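Questions I Get About the Reading Circle

I run a small nonfiction reading circle out of the back of Karnow Books, and the same questions land in my inbox every time a new season comes round. So I've put my answers in one place.

What kind of books do you read?

History, mostly, with a lean toward the odd corners of it. Last season we did a history of salt roads, a book on how people kept time before they had clocks, and a huge study of letter writing that half of us carried around in a tote bag for weeks. I like a book that makes an argument I can fight with. Memoir sneaks in now and then (I'm weak).

How many books are in a season?

There are 6. We start in September and take a month over each one. If a book is a real doorstop, I split it and we skip the short read that was supposed to follow.

Do I have to finish the book?

No! Please come anyway. I'd ask you to get through the introduction and at least two chapters, or you'll be bored stiff while the rest of us argue about footnotes. We do talk about endings, though I'm not sure you can spoil a book about canals.

Who picks the list?

I make a long list over the summer and the group votes it down. The one exception is the translated title, which Teodora Kneževič chooses. She reads in five languages and has never steered us wrong, apart from the Ersoy book, and even that one has its defenders. I'm one of them. It's slow for eighty pages and then it's wonderful.
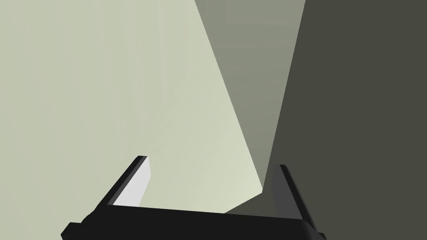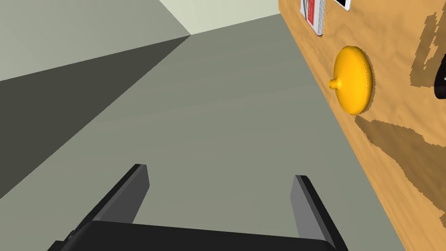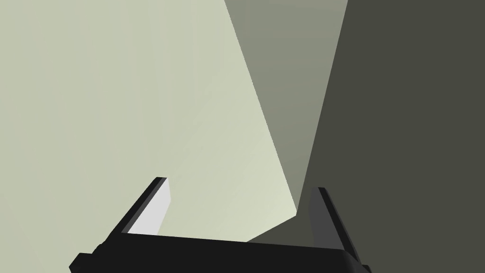

Which edition should I buy?

Whichever you can get cheaply. I quote chapter titles and not page numbers so that people with paperbacks, library hardcovers and e-readers can all keep up. The only time it matters is when a book has been revised, and then I'll say so on the season list. For the letters book we all needed the second edition, as the first one is missing the chapter on postmasters, and that chapter is the best thing in it.

Are audiobooks okay?

Sure. You'll miss the maps and the plates, so borrow a print copy for an evening if you can. I listened to the whole of the Fliniron history while painting my hallway and I still had plenty to say.

Do you cover prize winners?

Sometimes. I follow the Plillumo Prize pretty closely because its shortlist always has something I'd never have found on my own. The winner is often not my favorite, and I've been known to go on about that at length. We usually take one title from the shortlist each season.

Where and when do you meet?

In the back room at Karnow, at 8 in the evening. The front door gets locked at closing, so come down the side alley and knock hard. We wrap up by ten, in theory.

What does it cost?

It's free. You buy or borrow your own books, and if you feel like bringing cookies I won't stop you.

Can I write a review for the site?

I'd love that. Keep it under five hundred words, tell me what the author is claiming, and tell me whether you believed it. I fix typos but I won't touch your opinions, even the wrong ones about Ersoy.

How do I join?

Send me a note through the contact form with the last book you couldn't stop talking about. I answer everybody, usually within a couple of days, and I'll send you the season list with my reply.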